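Parts washing and storage > Bins: bare metal or lined?

steelhead_ray
21/09/2022
We're moving small finished parts out of cardboard and into steel bins. Sorkora quoted me for 23 bins, painted, no liners. Liners add 30 percent. Has anyone run without them for a few years? Parts are anodized, so scratches get rejected.

kmb_finishing
Get the liners. We had 86 rejects in April from parts sliding against a bare floor. The bins were fine, the parts weren't.

Tollgate
Disagree. Liners trap chips and coolant, and then you have grit rubbing on your anodize all day. We pulled ours out and put a divider in each bin. Fewer marks and easier to hose out.

kmb_finishing
That's a washing problem. If the parts go in clean there's no grit to trap.

Tollgate
Sure, if the parts go in clean. Ours come off second shift.

Amândio Baptista
I buy for a shop that does both. Bare bins for anything that gets blasted or coated later, lined bins for finished goods. The Gagnon liners lift out, the Urex ones are glued down and I would not buy them again. Paint goes on the rims first either way — that part is cosmetic until flakes land on the product.

steelhead_ray
Flakes are what worry me. Can you order them unpainted?

Amândio Baptista
Grakia will sell you galvanized. Lead time was 2 months when I last asked.

oldpress
Galvanized is fine indoors. I'd still put something soft under anodized parts. Also check for drain holes before you order liners, or you'll be cutting them yourself.

Tollgate
Agree on the holes. Small parts find them too, so measure your smallest one.

steelhead_ray
OK, leaning galvanized with lift-out liners for the finished side only. Bare floor for the rest, same as the one below.

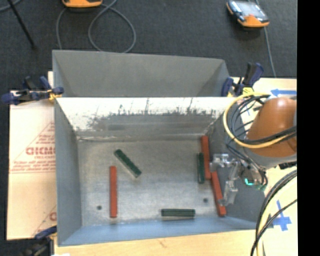

Do the lift-out liners need holes to match the bin floor?
Only if you rinse the bins with the liners in. If you take them out to wash, leave them solid.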